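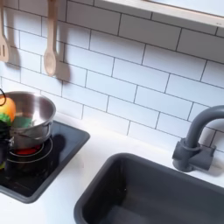 Several buyers of the Flillano play kitchen have written in that the counter never stays usable for long, and one of them put it plainly: everything that belongs on the hooks ends up in the sink, and the pot goes missing first. The steps in this section set out the counter once assembly is complete.

6. Setting out the counter and backsplash

Before starting, check that the shelf is fully seated and that the wall strap from section 2 is tight.

CAUTION: Do not begin this section with the strap unfastened. The unit can tip if a child pulls on the shelf.

6.1 Wipe the tiled backsplash and the counter with a damp cloth. Dry both. Do not use scouring powder or glass cleaner.

6.2 Place the black cooktop panel on the left side of the counter with the burner rings facing up. Press down at each corner. The panel must not rock.

Note: The burner rings are printed graphics. The cooktop has no heating parts and no battery compartment.

6.3 Hang the slotted spatula and the spoon by their handles at the left of the backsplash, over the cooktop side. Leave a gap between them so that each can be lifted off without moving the other.

6.4 Set the small stainless steel pot on the cooktop. Toy food can be stored in it between uses. Large pieces go in first.

6.5 Keep the space under the shelf clear. Tall items placed there catch on the front lip when pulled forward.

CAUTION: The pot is a toy. Do not use it on a real stove or in an oven, and do not fill it with hot liquid.

6.6 Load the shelf last. Maximum load is 2 kg, spread evenly. Heavier items belong in the lower cabinet.

Care

Wash the pot by hand in warm water, up to 30 °C, and dry it at once — water left under the rolled rim will leave marks. Wipe the wooden utensils with a barely damp cloth. Do not soak them or put them in a dishwasher.

Check the hooks once a month. If one turns in its hole, remove it and refit it with the spare plug from the Engate hardware bag. Replacement hooks are ordered under the kitchen's model name, printed on the back panel.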